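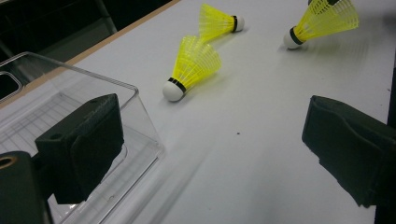 Visite chez Steneck, septembre 2021

Tatiana Baláž nous a surtout parlé de logiciel. Son équipe recale les trajectoires des deux pinces tenues à la main, puis découpe chaque essai en 4 phases : approche, fermeture, transport, dépose. Les volants jaunes gênent l'estimation de pose – la jupe laisse passer la lumière.

Deux volants sur la planche, le bac transparent à côté, la pince droite arrive sur la jupe de l'un d'eux.

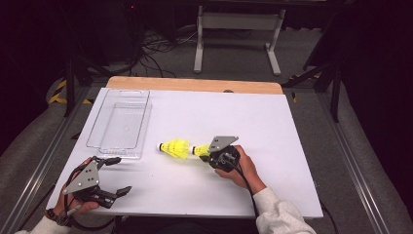

Questions de la salle

Le planificateur rejoue 300 essais par nuit. Senyo Abubakari veut revoir le seuil de fermeture.

7 partages – 4 commentaires

À lire aussi
Kinyua : journée portes ouvertes
Flinix, l'atelier de juillet

Contact | Haut de page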